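Checking Your Conducted Emissions Setup Before a Pre-Scan

A good verification run takes less than an hour and saves you from chasing ghosts all afternoon. I love this part of the job! You find out right away whether the receiver, the cable and the LISN agree with each other, and then every reading after that means something.

What you need

A comb generator (I use the Brument), a 50 ohm LISN, a short coax you trust, a transient limiter, and your receiver or analyzer. The Skarkance log template is handy too, but a plain spreadsheet works.

Step 1: Bond the LISN

Bolt the LISN case straight to the ground plane with a wide strap. Green-and-yellow wire is fine for safety but has far too much inductance for RF, so use both. Scrape off any paint under the strap and tighten everything down.

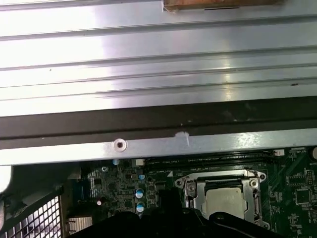

Alvarado wrote in to add that copper tape with ordinary adhesive is a poor stand-in for the strap, and that swapping it out flattened a bump near the top of the band. Great tip -- check any tape joint with a milliohm meter before you trust it.

Step 2: Record the noise floor

Terminate the receiver input in 50 ohms and sweep 150 kHz to 30 MHz with a 9 kHz bandwidth. Save the trace. Then connect the LISN with its supply on and nothing plugged into the outlet, and sweep again. Any new spikes are coming in from the mains or the room, and you'll want them on file. 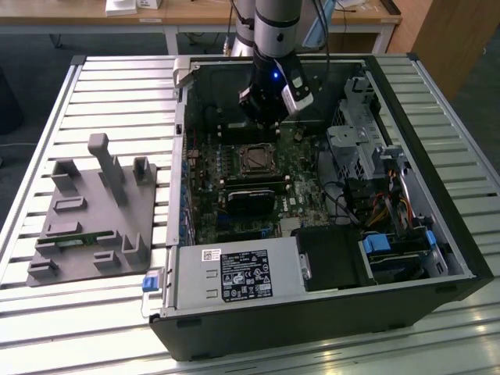 Page last changed: 6 October 2026

Step 3: Inject the comb

Feed the generator into the LISN's EUT port through the proper adapter. Enter the limiter loss and cable loss as correction factors first (easy to forget, and I still do). My last full sweep came to 1,093 saved points, and the comb lines stood up like fence posts. Beautiful!

Compare each line with your reference trace. If one end of the band sags, try another cable before you blame the LISN. 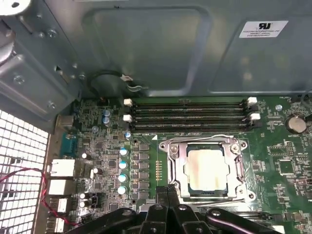
Step 4: Switch lines and repeat

Run the same sweep on neutral. The two traces should lie nearly on top of each other. A gap usually means a worn relay contact or a loose outlet terminal inside the LISN, so unplug it and let it discharge fully before you open the cover.

Save both traces with the cable's label in the file name. I started doing that in June and comparing old runs has been a pleasure ever since.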